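Two hands, one arm: what we learned swapping grippers at Furport

3 min read

If you stopped by the Furport space in April you may remember our old parallel gripper, the one that could pick up anything as long as it was shaped like a block. Well, we finally got to try it side by side with a five-fingered hand, same arm, same controller, same pile of stuff, and I have been wanting to write this up ever since!

Gudrun Wegener set the rules. Each gripper got the same list of 12 everyday things (boxes, cables, plugs, a roll of tape, that kind of thing) and as many tries as we could fit in. By the time we packed up we had logged 1,181 grasps with the hand and 1,078 with the parallel gripper. The gap is mostly my fault, as I spent most of one morning hunting for a loose connector. 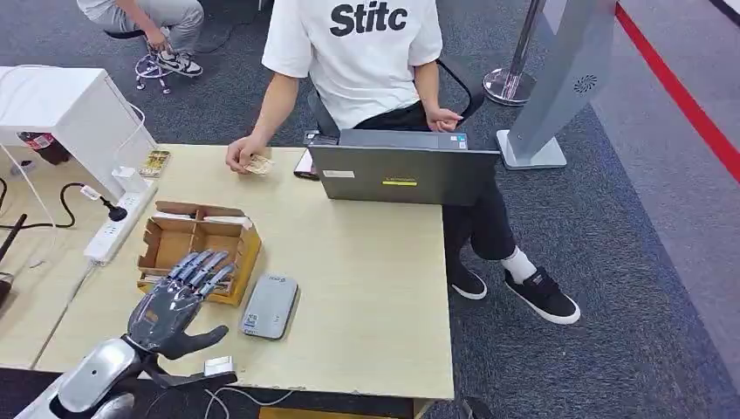 The five-fingered hand at the open cardboard box, fingers curled over the front rim.

Box rims turned out to be where the hand really shines. The parallel gripper wants to come straight down on an edge and gets fussy if the angle is off, while the fingers just hook over and settle. Cables were a different story. The old gripper did better on thin ones, and Detlef Kröger (who has been saying this for a year) was very pleased about it. He thinks softer fingertips would fix most of that on the hand, and he has a set on order from Hellwig.

The controller side was easier than we expected. We ran everything through Fulteo, and going from one gripper to the other meant changing 3 settings and redoing the wrist offset. Do redo the wrist offset! We skipped it once and every grasp landed a thumb's width to the left until Gudrun spotted it.

Next up is the camera question. Right now we use a single view from the head, and small white parts on a pale table are hard on it. Grimum has offered to lend us a second camera for the wrist, so we'll run the same list again and put the grasp logs next to each other. If you have a tricky object you'd like to see on the list, bring it along or drop Detlef a note.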